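Review: Caltska's Reality TV Party Game Is Fun Until the Reunion Round

Posted Sunday, November 8, 2020

If your group already yells at the TV through every dating show finale, Caltska would like to sell you a box for it. Unness is a card game based on the kind of reality series most of us watch and pretend we don't. Each player runs a cast member on a made-up show, picks fights, makes up, and tries to last until the reunion. I bought my copy in July and have played it with two different groups.

In the box you get 249 cards, a folding board, a pad of score sheets and a rule book. The cards come in three decks: Drama, Confessional and Producer. Drama cards start trouble between players. Confessional cards make you say something to the group in character. Producer cards change the rules for a turn, and they are the best part of the game. One of them makes everybody redo the last argument because "the mics were off." That got the biggest laugh both nights.
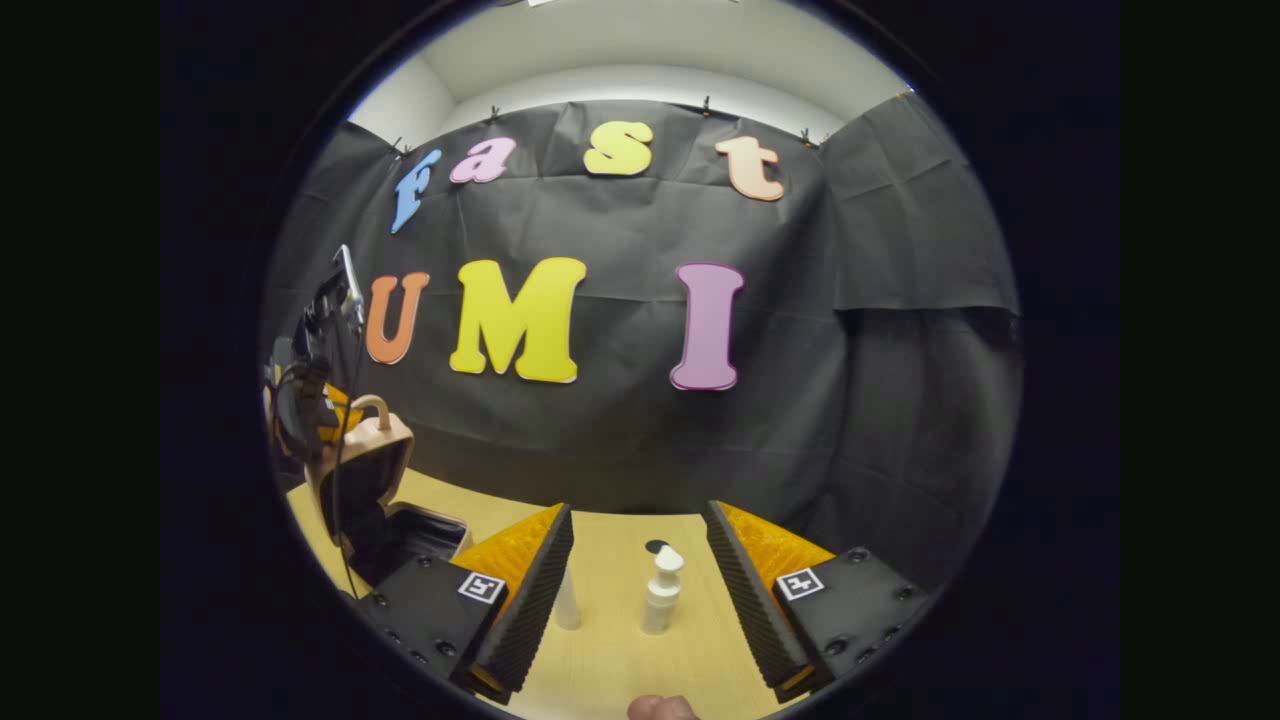
Foam letters in several colors on black cloth.

Setup is quick. You sort the decks, hand out cast cards and pick a show type. The dating show is the easiest one to start with. The house show takes longer and needs at least five players. I would skip the talent contest, which has the fewest cards and started repeating itself before we were done.

The rule book needs work. It never says what happens when two players are voted off in the same round, and that came up twice. We ended up sending both to the reunion with half their points. The index also sends you to the wrong page for alliances.

Scoring runs on "screen time." You earn it for starting fights, for being talked about, and for crying on cue. Quiet players fall behind fast, and there isn't much they can do to catch up. One person in my second group had 70 points going into the reunion while the leader had 503. She checked her phone for the rest of the game and I can't blame her.

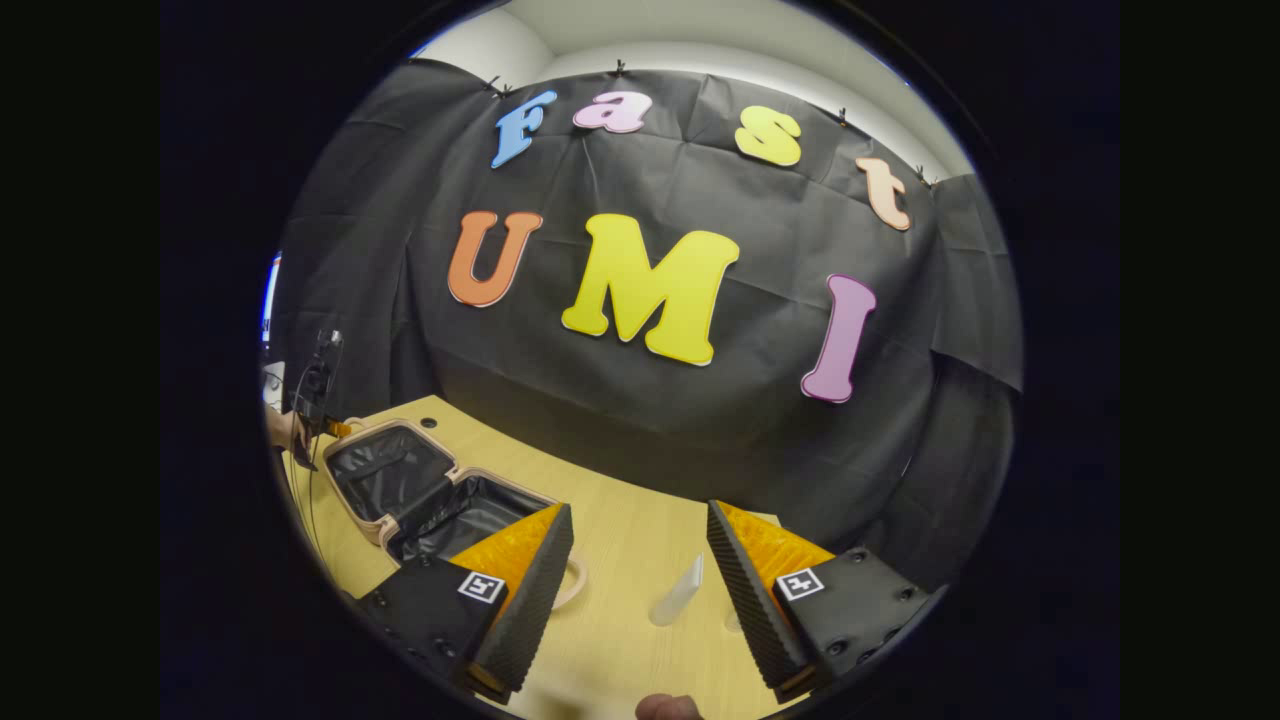 We had the same problem with the points, one reader wrote in after my first-look post, and we fixed it by wiping everyone's score before the reunion and letting the Confessional cards decide it. I tried that and it does help. It also makes the earlier rounds matter less, so try it both ways.

The reunion itself is too long. Everyone takes a turn in the hot seat and answers a question from each of the other players. With four people that's fine. With seven it took us 130 minutes, snack break included, and the jokes ran out well before the end. A timer would have helped.

Compared with Skarkik, the other reality game I own, Unness has better writing and worse pieces. The cards are thin and mine have bent corners already. The board doesn't lie flat. Skarkik is sturdier, but its questions are mostly trivia about old seasons, so whoever has seen the most TV wins.

Caltska also sells an add-on called Fodor with more Drama cards. I haven't bought it.

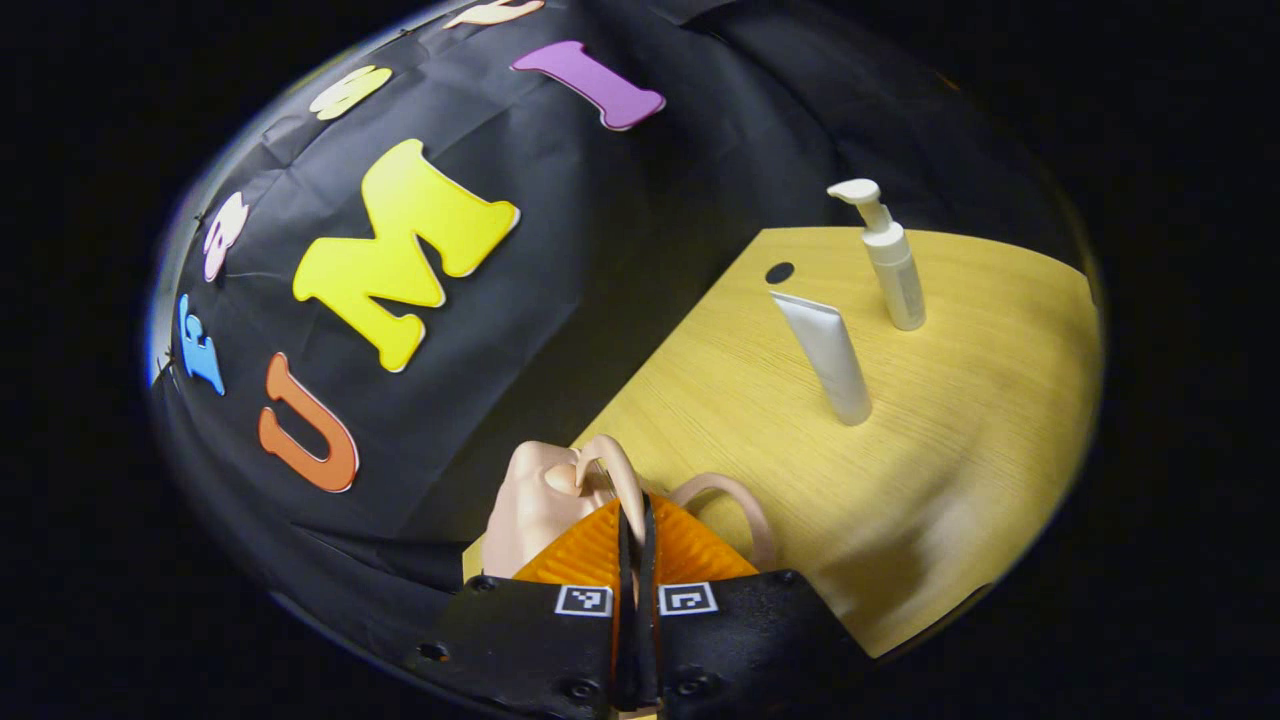 Get the add-on only if you play with the same people a lot, says a comment under the store listing, because half of those cards are callbacks to the main deck. Sounds fair to me. I would want to wear out the cards I have first.

Language and topics are about what you'd hear on a late-night cable show. I wouldn't play it with kids. There is a short list in the back of cards to pull for a milder game, and with those gone it worked fine with my in-laws.

Good: Producer cards, quick setup, funny writing
Bad: thin cards, gaps in the rules, reunion drags with a big group
Best with: four or five players

Rating: 3.5 out of 5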